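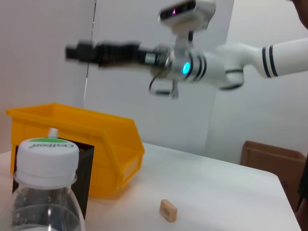 Changes to the Sullside Residents' Hardship Fund

The Sullside Residents' Hardship Fund will reopen to applications in May, with revised rules on who may apply and how much may be awarded. The changes follow a review led by Wendelin Rainer, Head of Grants, and were approved by the trustees at their spring meeting.

The upper limit for a single award will rise from £700 to £1,000. The previous limit had been in place for several years and no longer covered the cost of replacing a cooker or a boiler part together with the fitting. Awards for school clothing and travel to hospital appointments will continue to be assessed separately and do not count towards the new limit.

Applicants must have lived in the Sullside district for at least six months. Lodgers and adult children living with their parents may now apply in their own name, provided that they contribute to the running costs of the household. Under the old rules only the named tenant or owner was able to do so, and a number of otherwise sound applications were turned down for this reason.

The Fund received 285 applications in the last grant year. Most concerned heating, white goods or arrears on a water bill. Seo-ah Ko, who joined the grants office last autumn, has prepared a shorter form in response to comments from applicants and from the advice centres that assist them. Bank statements will be required for the past two months only, and letters from an employer will be accepted in place of payslips where wages are paid weekly in cash.

Decisions will normally be issued within 10 working days of a complete application being received. Requests concerning a loss of heating or hot water in a home with a child under five will be considered ahead of others. Applicants who are refused may ask for the decision to be looked at again by a trustee who took no part in the first assessment – such requests should be made in writing within one month.

Payments will be made directly to suppliers wherever possible. Where an applicant has already paid for goods or repairs, the Fund may refund the cost on sight of a dated receipt, but it cannot refund purchases made before the application was submitted. Applicants are therefore advised to wait for a decision before placing an order.

The Fund is unable to assist with court fines, council tax or the repayment of loans. Residents in difficulty with any of these are encouraged to speak to the money advice desk, which is open each Wednesday from 9.30am until noon on the ground floor of the Gana Building. No appointment is needed. Advice in Romanian is available from Sebastian Lazăr on request, and interpreters for other languages can be arranged with a few days' notice.

Paper forms may be collected from the main reception or from the library in Jeler Street. Completed forms should be returned to the grants office at either address, marked for the attention of Elis Mostyn. Applications already submitted under the former rules will be assessed under whichever set of rules is more favourable to the applicant, and do not need to be sent again.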